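4. Recording table examples

Box towards the back of the table, open side up. Check both arms show green at the base before you start. 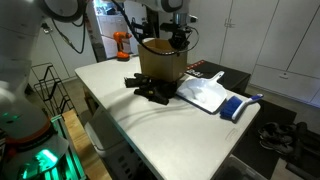
Dalgleish

1. Name the run, e.g. Cunden 9.
2. Lead the gripper slowly. One item per example.
3. Stop, save, reset the items by hand. Change there positions a bit each time.

Note: bad grasps get saved too, tag them "miss".

CAUTION: keep hands off teh table while an arm is moving.
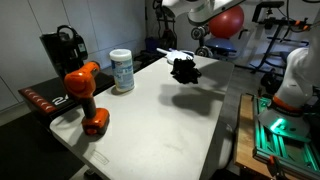

Fig. 9. Cloth above table, drill and wipes to the left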